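The Plum Year

By Merja Peltonen

My aunt Stela could not be hurried, and she could not be helped, and between those two facts most of my childhood Octobers were used up. She lived at the top of Montecinos, where the road gives up being a road and turns into steps, and every fall my mother put me on the bus with a clean nightgown and a jar of something for the neighbors and told me to make myself useful. I never once managed it.

The year I want to tell you about was the plum year. There had been late frosts for so long that people had stopped looking up at the trees at all, and then that summer, without any warning, the branches came down to the grass with the weight of them. You couldn't give plums away. People left buckets on each other's doorsteps at night and ran (I saw the postmistress do it, in her good coat, and she was not a runner).

My aunt had one tree, but it was an enormous one, and she had promised its fruit to old Skekov, who lived across the steps and with whom she had not exchanged a word in eleven years. This needs some explaining. The promise was older than the quarrel. When she bought the house he had helped her carry the stove up, all those steps, with a strap across his forehead like a mule, and she had told him then that the plums were his for as long as she had the tree. Then came the quarrel, which was over a drainpipe, and then came the frosts, and for all those years the promise had cost her nothing whatsoever.

"A promise doesn't care if you're speaking," she told me, picking leaves out of her hair. "Get the basket."

So we picked. We picked for three mornings, and in the evenings she sat with her feet in a basin and complained about the drainpipe in such detail that I could draw it for you today. By the end we had 138 pounds of plums in her front hall, weighed on the bathroom scale with me standing on it and holding them, and then me standing on it without them, and my aunt doing the subtraction on the wall in pencil. The hall smelled like a wedding. There were wasps in the umbrella stand.

"Now you'll take them over," she said.

I was nine years old and afraid of Skekov, who had eyebrows. I said I thought she should come too, seeing it was her promise. She said her knees were bad. I pointed out that her knees had been up a ladder since breakfast, and she gave me a long look and went to put on her shoes.

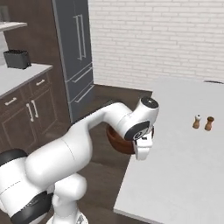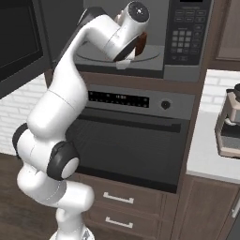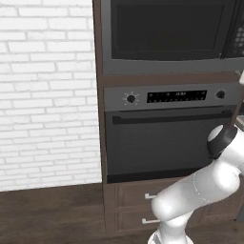
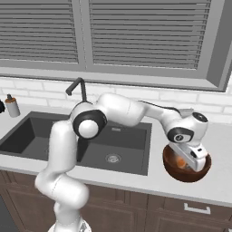

Fodora Quarterly, Issue 50

It took us until nearly four in the afternoon to get the first load across, though it can't have been twenty feet from her door to his. She kept stopping to rearrange the fruit. She wanted the best ones on top, and then she worried that this was dishonest and wanted them mixed, and then she found a bruised one and ate it standing there in the middle of the steps, with juice running down to her elbow, looking at his door the whole time.

He opened it before we knocked. I suppose he had been watching us through the curtain for three days, the way anyone would.

He looked at the basket and he looked at my aunt. Up close the eyebrows were not so bad, and there was a crumb in one of them.

"You're late with those," he said.

"There was frost," said my aunt.

"Eleven years of it?"

"You've got a window, haven't you? You saw."

He thought this over, and then he stepped back from the door, and we carried the plums inside. His kitchen was tidier than hers, and I could tell it annoyed her. He had one chair, so he gave it to her and turned a crate over for me, and he himself leaned on the stove with his arms folded, and nobody said anything for so long that I began counting the tiles. Finally he asked what a man by himself was supposed to do with all that fruit. She said he might have thought of that before he carried the stove up. He said the stove had been 450 pounds if it was an ounce, and she said it had not, it had been half that, and he had groaned so much on purpose so that the widow on the corner would look out.

"She did look out," said Skekov.

And my aunt laughed. I had heard her laugh before, of course, but never like that, with her hand flat on the table.

They made jam until past midnight, his sugar and her jars, arguing over the lemon. I went back and forth across the steps in the dark with spoons and saucepans and lids that didn't fit anything, and at some point I fell asleep on the crate and woke up under a coat that smelled of tobacco. They were still at it. She was telling him about the drainpipe again, from the beginning, and he was stirring the pot and saying, "Yes, yes, I know, I was there."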